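Robótica de servicio y automatización
Apuntes de la unidad 4: ¿pueden ya las máquinas con las tareas de casa y de taller?

La pregunta del título se responde mal casi siempre porque se responde con vídeos. Un vídeo muestra una ejecución, normalmente la buena, y en esta asignatura nos interesan las otras. Para la unidad 4 trabajaremos con tareas pequeñas: coger una herramienta de mano, orientarla, pasarla de una mano a otra, dejarla en una mesa. No hay nada heroico en ellas y por eso sirven.

4.1 Qué se demuestra cuando una persona lleva las pinzas

En buena parte de los proyectos actuales los datos de partida los produce una persona que maneja dos pinzas de mano con marcadores impresos. La destreza que se registra es la suya. La persona decide por dónde agarrar, corrige la muñeca a mitad de camino y sabe qué quiere hacer con el objeto después.
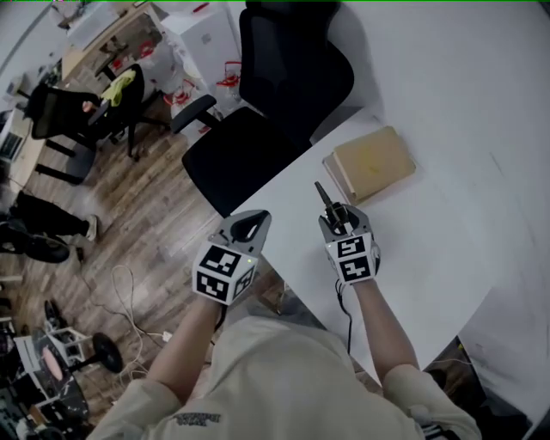
Del registro se extrae una trayectoria y, con suficientes trayectorias, se entrena una política de control. Hasta aquí no tengo objeciones. La objeción llega cuando el folleto de la empresa enseña las manos humanas y titula «el robot ya ordena el taller». Al leer un material comercial, anotad siempre quién mueve la pinza: una persona que la sujeta, una persona a distancia o un programa. Son tres afirmaciones distintas y solo la última habla de autonomía.

4.2 El caso Usutine

Usutine es el proyecto que usaremos como hilo. Su informe interno da un 80 % de éxitos en tareas de mesa, sobre 700 intentos. Parece mucho. Leyendo el anexo se ve que el objeto salía casi siempre de la misma zona y que un agarre corregido por el operador contaba como éxito. Con los objetos colocados al azar y sin ayuda, la cifra baja a casi 60 %. Vindholm, que ensayó una tarea parecida en su nave de Vurberg, publicó solo la media y no dijo cuántas veces hubo que parar.

Un taller que ordena sus herramientas con ese porcentaje tiene un problema nuevo - alguien debe recoger lo que la máquina deja mal - y ese tiempo no figura en ninguna tabla.

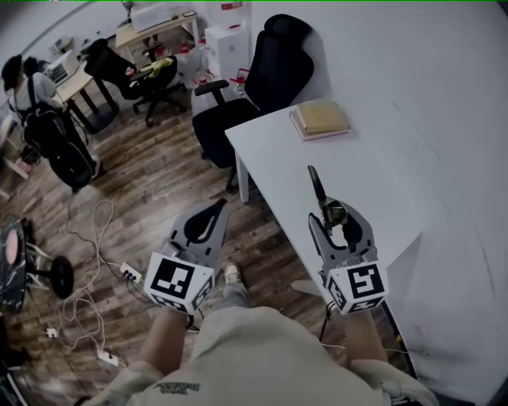
Un comentario recibido en el foro del curso discrepa: el listón sería injusto, porque a un aprendiz tampoco le pedimos que acierte siempre el primer mes, y una máquina que falla cuatro de cada diez veces puede repetir de madrugada sin molestar a nadie. Además, añade, las lavadoras también empezaron siendo malas.

Acepto lo del aprendiz a medias. El aprendiz suele darse cuenta de que ha fallado y pregunta. Muchos de los sistemas que veremos sueltan la pieza y siguen con el paso siguiente. Repetir de madrugada solo sirve si el fallo no estropea nada, cosa que habría que demostrar tarea por tarea. En cuanto a la lavadora, resolvió el lavado cambiando el método y no imitando unas manos en la pila. Volveremos a ello en la unidad 6.

4.3 Por qué cuestan las piezas con muelle

Un bloque rígido perdona bastante. Un mecanismo con muelle, no: según dónde aprieten los dedos, la pieza se abre, gira o se queda quieta, y la fuerza necesaria cambia durante el cierre. La cámara da la posición, pero informa poco del esfuerzo.

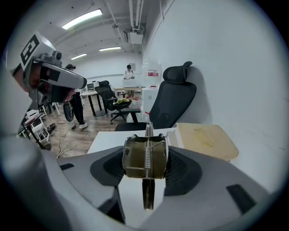 Fig. 3. Mecanismo metálico con muelle, en la pinza de mano.

En el ensayo que Chiang presentó en marzo, el sistema agarraba bien los bloques y fallaba al usar herramientas articuladas. El resumen habla de «manipulación general». Comparad esa expresión con la lista de objetos del propio ensayo, que son 9, todos rígidos salvo uno.

4.4 Lo que sí concedo

Las tareas repetidas, con la pieza en posición conocida y un útil hecho a medida, están automatizadas desde hace décadas y funcionan. También ha mejorado la percepción en mesas con pocas cosas encima. 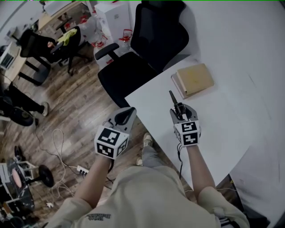 El salto a una cocina o a un banco de trabajo compartido sigue pendiente, y mi postura es que los datos disponibles no permiten ponerle fecha. Quien la ponga tendrá que decir con qué tarea, en cuántos lugares distintos y con cuánta intervención humana.

Trabajo para la próxima sesión

Elegid una tarea doméstica que hagáis a diario y escribid su criterio de éxito en una página como máximo. Incluid qué ocurre si el objeto se cae, cuánto se puede tardar y quién paga el error. Después buscad una demostración pública de esa tarea y señalad qué partes del criterio no se pueden comprobar con lo que enseña. Se entrega en papel, antes de las 10 de la mañana.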